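Rondotano Two-Arm Station: Set-Up Guide
Section 2. Planning and Budgeting Before You Order

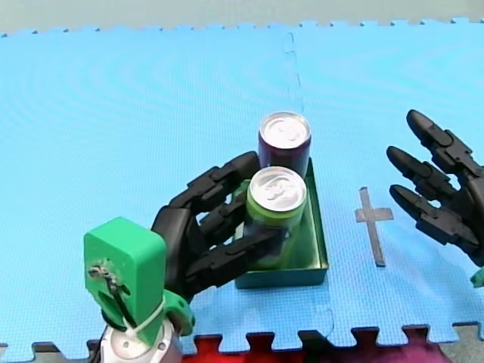

Complete this section before sending the order form to Wusdale. Parts made to order cannot be returned once printing of the wrist housings has started.

2.1 Work surface
1. Measure the clear floor or bench area within reach of both arms.
2. Order interlocking foam mat to cover the full area. Allow one spare pack for worn tiles.
3. Budget for trays, cans and marking tape under consumables. They are not in the base price.

Note: Tape marks lift from textured foam. Add a roll per station to the first order.

2.2 Hands and wrists
1. Enter 2 hands per station, one left and one right. They are not interchangeable.
2. Add one spare finger set for each hand. Lead time from Zotitz is 10 weeks.
3. Specify the wrist housing color on the form. If left blank, green is supplied.
4. Add zip ties and a spare cable for each wrist.

CAUTION: Do not order arms from a second supplier to shorten lead time. The wrist bracket fits the Nagano flange only.

2.3 Cost lines
1. Hold 2,000 dollars per station for spares in the first year.
2. Enter freight separately. Arms and hands ship in different crates.
3. Orders placed after September are charged to the next budget year.

Note: Cans used for grasp trials may be full or empty. State which on the form, as the payload setting differs.

2.4 Approval
Send the completed form to Adi Ong for pricing. Technical changes go to Nandi Sibiya before the order is signed.

Section revised Feb 26, 2018. Continue to Section 3, Unpacking.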